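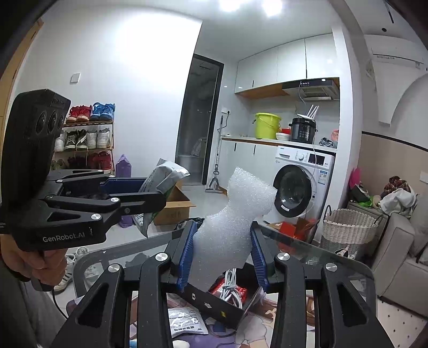 What a Small Team Should Budget for Before Buying Hand-Held Grippers

When Guðlaug Oddsson drew up the first equipment plan for Vorier, the grippers took up one line of the spreadsheet. The final version, approved on September 19, 2025, ran to 61 lines.

Vorier trains robot arms to do household chores: folding, sorting, packing, putting things back on shelves. Its operators carry the grippers by hand through ordinary homes and do the chores themselves, and the recordings go to the software group. Soft packing foam is on the task list, along with shoes, cables and laundry.

"We priced the tool and forgot the day," Oddsson says. "A day has travel in it, and charging, and somebody sitting down at night to look at what came back."

The team works in pairs of grippers, one for each hand. Oddsson's advice is to budget by the pair from the start, and to add a spare pair once more than one operator is out at a time. Vorier sent out 2 operators in its first month with no spare. A failed cable ended one visit before lunch, and the household couldn't offer another date until November.

Pads are the next item. Foam sheet is easy on them, but shoe soles and cardboard are not. Malou Zoëga, who keeps the parts shelf, now orders them in lots of 16 and writes the fitting date on each bag. She also stocks screws, cables and a second set of hand tools.

Storage was the figure that moved most. The plan assumed the team would keep only the good takes. The software group wanted the failed ones too — a dropped shoe is useful to them — and the drive budget had to be redone twice. By the end of summer the archive held 1,568 recordings.

Then there are the homes. Vorier looked at renting a studio and fitting it out with a kitchen and a sofa. Troels Kárason, the operations lead, argued against it. A studio has one floor and one set of lights, he says, and a year's rent would have cost more than paying households by the half day. The fee covers the visit and any cleaning. Breakages come out of a separate fund, which has been used once, for a bowl.

Kárason suggests settling four points before asking for quotes: how many hours a week the grippers will be in use, who repairs them, where the recordings will be kept, and how long a replacement takes to arrive. Suppliers will usually answer the last one only if asked in writing.

Robot arms are in next year's plan. Oddsson has left the line open until she has two quotes that cover the same service terms.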